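About Gruvcombe

Gruvcombe is a shared workshop behind a tire shop. We have 30 members, 124 drawers of parts, two long benches, a small room for machine work, and a back room where the longer projects live. Loan Trịnh and Kha Châu signed the first lease and built the benches. Both are still here most evenings.

Most members come to work on automation of one kind or another. Some build feeders and sorters for their own garages. Others repair old arms and get them moving again. You don't need a background in any of it to join, but you do need to finish the tool safety session before you use the machine room.

What we are building now

The main group project is called Jania. It is a robot station that handles hard drives in caddies, putting them into a rack and taking them out again. Thoa Đặng started it at home on her kitchen table and moved it to Gruvcombe when the table got too small. Khôi Đào does the wiring and Thu Tiêu writes the control code.

The arm was bought used. The rack has been redrawn 3 times. The first version was too shallow, and drives leaned when the gripper let go. The second held them well but left no room for the fingers on either side. The current one is narrower at the base and has different slot shapes, so we can test more than one kind of part without changing the panel.

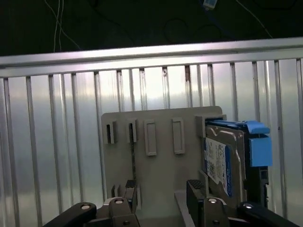

Jania's gripper at the gray rack, with a drive in its blue caddy at the right end.

Progress is slow and we are fine with that. Thu keeps a log of every test run, good or bad, and it stands at 628 entries. Anyone in the workshop can read it. Most of the failed runs so far came down to the angle of approach, and we are working on that before we touch the speed.

How the workshop runs

Members pay monthly and get a key after their first month. Hand tools and the drill press are shared. Robots and anything else that moves on its own have a power switch within reach of the person running it, and you stay in the room while it is on. Label your project, put a name on your bin, and sweep your bench before you leave.

We buy wire, screws and printer filament together through Vanden, a supply shop a few blocks over. Larger parts are up to you.

Visiting

We open to visitors from 6 p.m. to 9 p.m. on the first two evenings of each month. The next beginner build starts in April and uses the Lã kit, a small two-joint arm that Kha designed for teaching. Ask for Loan at the door if you want to sign up. Parking is on the street side only.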